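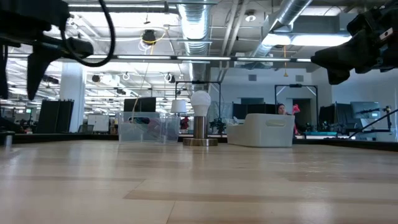 So I've finally started clearing the spare room, and by "started" I mean I've carried everything out on to the landing and now I can't get to the bathroom without turning sideways.

It was meant to be done in April. April was when Kaisu was coming to stay, and I had this lovely idea that she'd walk into a calm little room with a made bed and a jug of something on the windowsill. What she got was a path to the bed. She was very nice about it (she's always very nice about it, we shared a flat in Clurstead for two years and she has seen much worse from me) but she did ask, on her second evening, why I owned so many cables.

I don't know why I own so many cables! I've got the charger for a phone I dropped in a canal. I've got the lead for a printer that went to the tip before I moved here. Every time I pick one up I think, well, that might be for the thing, and back it goes in the bag.

Anyway, the sorting. My mum's way of doing it was to empty one drawer at a time with the radio on, and I've always been a bit scornful of that because it takes her all winter. I prefer the big dramatic approach where you pull the whole lot out at once and can't go to bed until it's finished. Except that I did go to bed, four nights running now, climbing over a rolled-up rug to do it, so I'm coming round to the drawers.

What I've found so far: all my letters from Barbara, the whole lot, from when she was working in Trudby and hated it. I sat down on the floor to put them in order and that was the afternoon gone. She had such a good line in moaning. There's one that is two full pages about a colleague's soup. I rang her to read bits out and she'd forgotten all of it, even the soup, and then we talked for so long that my tea went cold and I had to put the big light on.

Also a tin of buttons, a jumper I'd accused my brother of stealing (sorry), 29 birthday cards I'd bought ahead and then not sent to anyone, and a half-knitted sleeve. I've no memory of the rest of the cardigan. I don't know if there ever was one. The wool's nice though, a sort of mossy green, and I've put it on the keep pile, which I know, I know.

The keep pile is the trouble. Lech came round to take the old bookcase off my hands and he stood looking at the three piles and said he couldn't see which one was going. It was the small one! It was mostly the cables. He took the bookcase and then, because he's a kind man, he took the bag of cables as well before I could look through it again, and I haven't thought about them since apart from just now.

The one thing I have got right is the labels. I've done this before with boxes and written things like MISC and BITS on them, and then years later you open BITS and it's got your passport in. This time I've made myself write properly what's in each one, even when it's embarrassing. So there's a box on the top shelf that says "candles, too nice to burn" and another that says "maps of places I've already been". Witold thought I should get rid of the maps. He's got no poetry in him, that man, but he did put the shelf up for me and it's very nearly level.

I've also spent money, which I wasn't going to. There's a shop down by the station called Żak, Roman Żak's place, all hooks and jars and brushes, and I went in for one pack of picture hooks and came out having spent 50 quid. I do love it in there. It smells of string. I bought a little set of brass hooks for the back of the door, a doormat, and a proper dustpan to replace the one with the crack in it. He wrapped the hooks up in brown paper as if they were cakes.

Still to do: the rug, the wardrobe (I've opened it, I've shut it again) and the box of photographs, which I'm leaving until last on purpose because if a few letters can eat an afternoon then I'll be in that box until Christmas. I did peek. The top one was me and Kaisu on the steps in Clurstead with dreadful fringes, and I've stood it on the windowsill where the jug was going to go.

If anyone would like some birthday cards, do shout. There are a lot with herons on.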